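Introduction to Household Storage and Inventory
Notes for lecture 5: Furniture as a historical source

In the last lecture we looked at wills and tax lists. Today we continue with the probate inventory, that is, the list of goods which was made in a house after the death of the owner. I will use the inventories from two places, Liltada and Estula, because they are well preserved and because students can read them in the printed edition by Bartoš. The edition is in the department library, on the shelf for this course. Please do not take it out of the room.

What an inventory contains

The men who made the list went from room to room. They wrote down what they found and gave a price to each thing. In a good inventory the rooms are named, and then we can follow their way through the house. In a poor one there is only a long list and a total at the end. Both kinds are useful, but they answer different questions.

The first question is always where the things were kept. In the older lists from Liltada almost everything is in chests. Linen is in a chest, grain is in a chest, papers are in a small chest inside a bigger chest. A chest opens from the top, so what lies at the bottom is difficult to reach, and people put there what they needed seldom. This is why the clerks sometimes write "at the bottom, old" and do not give any more detail.

From chest to drawers

Later the drawer appears. At first it is one single drawer under a chest, and the clerks are not sure how to call it. In Estula we find "chest with a box that pulls", and in the same hand, a few pages later, "pulling chest". Then the word becomes stable and the piece is simply a chest of drawers. You should be careful here, because a new word does not always mean a new object, and an old word can stay in use for a long time after the object has changed. 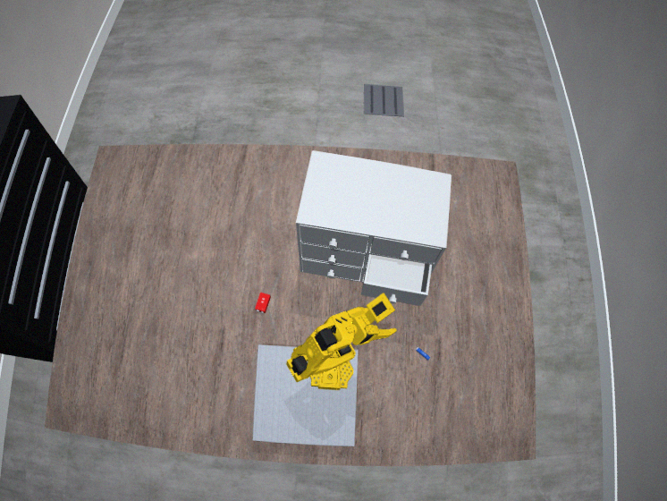

This page was last modified on December 20, 2019.

The drawer changes the order of the house. Each one can have its own content, and it can be opened without moving the others. In the lists we see this at once: the clerk writes "in the first", "in the second", and so on, and the entries become shorter and more exact. Stockings, gloves, candles and letters get a place of their own. Some drawers had a lock, and these were normally the upper ones.

It is tempting to say that people became more orderly because they had drawers. I would ask you to be careful with such a sentence. It is also possible that they had more small things than before and needed a place for them. The price lists from the Jurau fair support this second reading, as small goods such as buttons, ribbons and combs are sold there in growing quantity. The fair was held in July, and many of the Estula households bought there for the whole year.

Problems of the source

The edition contains roughly 2,000 entries, but they are not equally distributed. Rich houses have long lists and poor houses have short ones or none at all. Things which belonged to the wife are often left out. Built-in furniture is also missing, as it was counted with the house. And a clerk who was tired wrote "various small things" - we will meet this phrase very often.

Prices must be used with care too. They are estimates, and a low estimate could be in the interest of the family.

For the next lecture

Read the 2 Estula inventories in the course reader and mark every word for a piece of storage furniture. Write down in which room it stands and what is inside, if the clerk tells us. Half a page is enough. We will compare the results at the start of the lecture, so please bring your notes on paper.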